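Reporting Parliaments and Protest
Handout 4: The first hour
Tutor: Esperanza Cuesta

Read this before the seminar, along with the Clostdale transcripts. I am going to be rude about live coverage, so come ready to defend it.

The usual claim is that rolling news gives us events as they happen. I doubt it. In the first hour after a disturbance at an assembly, most of what goes out is repetition, guesswork and the same few seconds of film. Rosalía Alcaraz calls this "the useful fog". I am less sure about the useful.
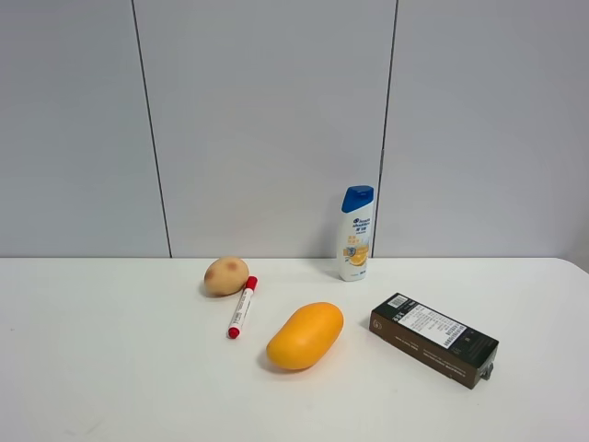
Crowd descriptions are where the trouble usually starts. "Mob", "protesters" and "supporters" each carry a verdict, and the verdict is often given before anyone has spoken to a person in the crowd. One loud man gets filmed and becomes the whole gathering. You wouldn't judge a potato by the two reddish-brown spots on top of it, yet editors pass this sort of reasoning every day. Look at how the Drullby council sit-in was written up — by people who, as far as I can tell, never got past the car park.

Then there is sourcing. Florencio Campos argues that an unnamed official is better than none. Perhaps. But the Drullby reports quote "officials" 5 times, and I can trace only 2 of those quotations to anyone at all.
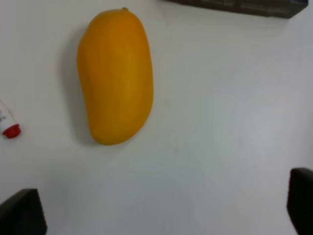 The others may be real. They may also be one press officer talking to several desks, in which case what looks like agreement is an echo. Saeed Sharifi's chapter is good on this, though he trusts corrections more than I do. A correction reaches a fraction of the first audience, and it tends to arrive after the politicians have made their speeches.

For the seminar

Write up to 180 words on one early report from the Clostdale set. Mark what the reporter saw, what the reporter was told, and what you can't place. Trinidad Garrido's group will go first.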